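3.2 Collecte des démonstrations

Passons à la partie que j'ai préférée (et qui m'a pris le plus de temps, de loin) : montrer la tâche au robot. On travaille avec deux bras, chacun équipé d'une pince à deux doigts dont les bouts verts accrochent assez bien le carton. La tâche, elle, a l'air toute bête. Il faut ouvrir ou fermer une petite boîte en carton posée sur la table, sans l'écraser et sans la pousser hors de portée. Essayez avec deux doigts par main, et sans rien sentir au bout, vous verrez !

J'ai d'abord voulu tout faire en guidage manuel, en tenant les poignets des bras et en les promenant moi-même jusqu'à la boîte. Ça marche très bien pour un bras seul. Pour deux, c'est une autre histoire : on tire à gauche, on oublie la droite, et les trajectoires enregistrées sont pleines d'hésitations que la politique apprend consciencieusement. Je suis donc passé à la téléopération avec Serow, notre interface maison, où chaque main de l'opérateur commande un bras. Le guidage à la main n'a survécu que pour les 2 postures de départ, qu'on règle une fois et qu'on ne touche plus.

Le jeu de données, que j'appelle Faramard dans la suite, contient 1668 démonstrations. Chacune dure au plus 30 secondes ; au-delà, je coupe et je recommence, quitte à râler un peu. Entre deux essais, quelqu'un remet la boîte en place à la main, en changeant à chaque fois l'angle et la position des rabats. J'insiste là-dessus parce que ma première série, plus de 100 essais avec une boîte toujours bien droite, a donné une politique parfaitement perdue dès qu'on tournait le carton de quelques degrés. Je l'ai jetée en entier.

Côté images, j'enregistre une vue fixe de la table et une vue par poignet. Les vues de poignet sont précieuses au moment du contact, quand le rabat passe entre les doigts – c'est là que la vue fixe ne montre presque plus rien d'utile. En revanche, elles attrapent aussi les mains, les manches et tout ce qui traîne derrière. J'ai hésité à masquer l'arrière-plan, puis j'ai tout gardé tel quel. Les segments où une main touche la boîte sont marqués à part et exclus de l'apprentissage, mais ils restent dans les fichiers bruts, pour qui voudrait s'en servir autrement.

Un dernier détail pratique : l'opérateur voit les trois flux en même temps, et il m'a fallu un bon moment pour apprendre à regarder le bon. Mon habitude maintenant, c'est la vue fixe pour l'approche, puis le poignet dès que la pince arrive au bord du carton. La figure 2 réunit trois vues du poste.

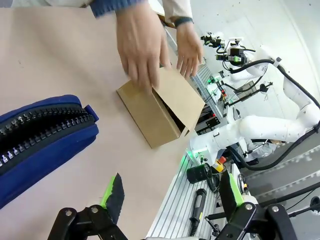
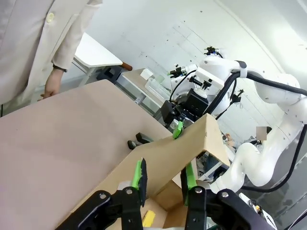
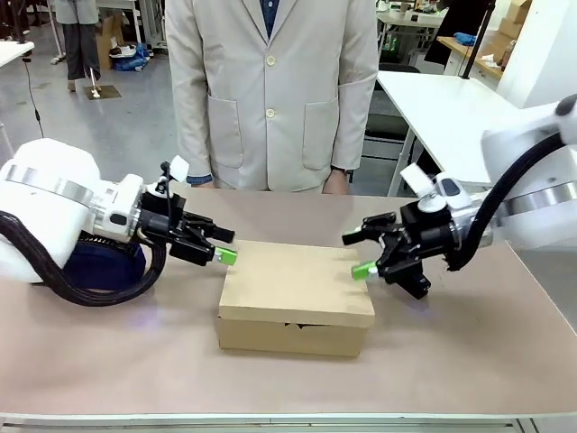
Figure 2 – La boîte en carton sur le poste à deux bras. Les deux premières vues viennent d'une caméra de poignet, la dernière de la caméra fixe.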